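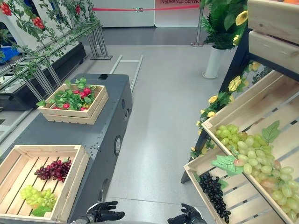 July, just after lunch

Produce corner, setup notes. Writing this down while it's fresh, mostly so I stop rearranging the same fruit every morning and so whoever comes in after me knows where I got to.

Started with the gray table. I wanted two crates on it and no more, because last week's version had things stacked on things and it looked like moving day at a farm stand. Big crate at the front corner with the grapes, smaller slatted one farther back with the red-and-leafy stuff. (Still no agreement on what the red things are. I've been writing "radishes" on the sheet, Funmilayo says peppers. The packing slip from Clondevwood says "mixed red w/ foliage" so thanks for that, Clondevwood.) I'm sticking with radishes until somebody brings me a better argument.

The big crate looks a bit bare, I know! One dark red bunch toward the back, one pale bunch below it, and you can see the slats all over the place. I went back and forth on this. I tried packing it full first and the bunches hooked into each other so badly that lifting one brought up three, plus a leaf from somewhere. With just the two bunches you can get either one out without a fight. I tucked a leaf under the pale one because it kept sliding around on the slats, and it helps a little. The leaf itself now slides, but more slowly, so I'm calling it progress.

The radish crate has the opposite problem. So much leaf. I like how the red peeks through, it's the best looking thing in the corner if you ask me, but the foliage sheds and it flops over the side whenever I turn my back. I've pushed it back in more times than I want to admit. Stopped pushing. It can hang over the rim if it wants to.

The rack is where I spent most of the morning. Pine crates on the black frame, tilted forward, and the tilt is the whole issue – anything smooth ends up in the bottom half of the crate sooner or later. The big heap of green grapes has gone down there already and I've decided to leave it, because it looks like a real store where people have been picking through. Tried a strip of drawer liner under it earlier (the Punudo stuff, 60 inches on the roll, cut in half) and the grapes stayed put nicely, but the liner showed and it was a horrible shade of beige. Took it out. If anyone finds liner in a pine color, please tell me.

Top crate on the rack is empty and I'd like it to stay that way for now. I have 5 more bunches coming from Danladi and I don't want to fill it with odds and ends and then have to clear it out again. Please don't park your coffee up there. Or the tape gun.

A few things I keep forgetting, so here they are on paper:

- Grapes get wiped with a barely damp cloth. Soap leaves a film and they go cloudy, ask me how I know.
- Loose grapes go in the jar on my desk, not back in the crate. I glue them on in batches.
- The pale green bunch and the pinkish-green heap are separate items on the sheet! I mixed them up on two lines and had to redo the labels.
- The side of the gray table that faces the aisle stays clear. No crates on the floor in front of it.

Splinters: the pine is rougher than it looks on the inside edges. Funmilayo Adebisi went over the smaller crate with a sanding block and it's much nicer to handle now. I'd like to do the big one too, and the rack crates after that, but they have to come off the frame first and I couldn't find the right hex key. The Handora set has every size except the one I need, naturally.

Price cards. I printed a batch and they're too big, they hide the fruit when you clip them to the front of a tilted crate. Going to try half size tomorrow, maybe with the text darker. Nothing clipped on until I've got a version I like.

Still to do: sand the big crate, redo the cards, find the hex key, decide whether the dark red grapes deserve more company. I'm leaning toward one more bunch at the left side and then I'll leave it alone. Back at 2 to sort the leaves by size, if there's a free bench.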